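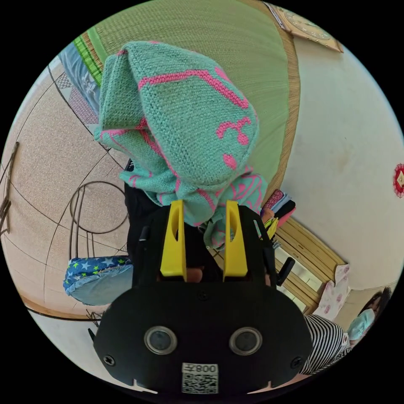

**knitlab_adjunct** wrote:

Has anyone at Fendgate put in for the Gourlay Teaching Fellowship as a part-time instructor? The new call went up on 15 April 2023 and the eligibility section has changed. It used to say "all teaching staff." Now it says "faculty with a continuing appointment," and my appointment is renewed every term. I have taught the knitwear course in Avton Hall long enough that two department chairs have come and gone. The work is small pieces with a lot of pattern in them, along the lines of that mint-green knit with the pink curves and loops, and grading it properly takes a good part of every weekend. The fellowship pays $4000 and a course release. I would like to know if it's worth writing the application before I ask anyone for letters.

---

**Mundstead_Chem** wrote:

Read the footnote on the second page. "Continuing" is defined there as teaching at least 9 credits a year for the past two years. It doesn't say tenure track. I think you qualify if your load has been steady.

---

**knitlab_adjunct** wrote:

I missed the footnote, thanks. I had 9 credits last year. The year before it depends on whether they count the summer studio.

---

**orrin_k** wrote:

They won't count summer. Someone in our department tried that and was told the academic year means fall and spring. I wouldn't spend a month on the application until you have it in writing.

---

**Mundstead_Chem** wrote:

That was under the old rules. The old call said "academic year" and the new one just says "a year." I read that as including summer.

---

**orrin_k** wrote:

You can read it that way. The office that decides may not. I've seen that office read the same line differently for different people, and a missing word in the call isn't a policy.

---

**taina.paiva** wrote:

Tainá Paiva here, I had the Gourlay as a lecturer in Portuguese. A few things from having gone through it:

- The statement is capped at 2 pages and they stick to it. Mine came back because the references ran over.
- The summary at the top is limited to 100 words. Write that last.
- One letter has to come from a former student. Current students can't write for you.
- The course release has to be signed by your chair before you submit. This held me up the longest.

On the credits, write to Marlene Conceição in the Teaching Office. She handled my file and answered in writing, so I could attach her email to the form.

---

**dept_of_late_forms** wrote:

Does the course release even work for part-timers? If you're paid by the course and released from a course, who pays you for it?

---

**taina.paiva** wrote:

The fellowship fund paid my department, and the department paid me the usual course rate. It has to be spelled out in the chair's letter. If the letter only says "released," payroll treats it as a course you didn't teach.

---

**dept_of_late_forms** wrote:

So a careless letter could cost you money. They should put that in the call.

---

**orrin_k** wrote:

This is my problem with the whole thing. A full-timer fills out one form. A part-timer has to get an eligibility ruling, a payroll letter and a chair's signature, all unpaid time. I'd rather they raised the course rate and dropped the fellowship.

---

**Mundstead_Chem** wrote:

I'd take the raise too, but it isn't on offer and the fellowship is. The money is from a bequest, as far as I know, and can't be moved into salaries. If nearly all the applications come from full-time people, the next call will be written for full-time people.

---

**orrin_k** wrote:

Maybe. I still don't think it's on her to fix that.

---

**knitlab_adjunct** wrote:

I wrote to Marlene Conceição this morning with my course list, summer studio included, and asked for a yes or no. My chair says she'll sign if the answer is yes – she wants to see the wording on pay first. Tainá, would you be willing to share the paragraph your chair used?

---

**taina.paiva** wrote:

Sure, sent by private message. Change the fund number, it's different now. The deadline is in May and the form closes at noon.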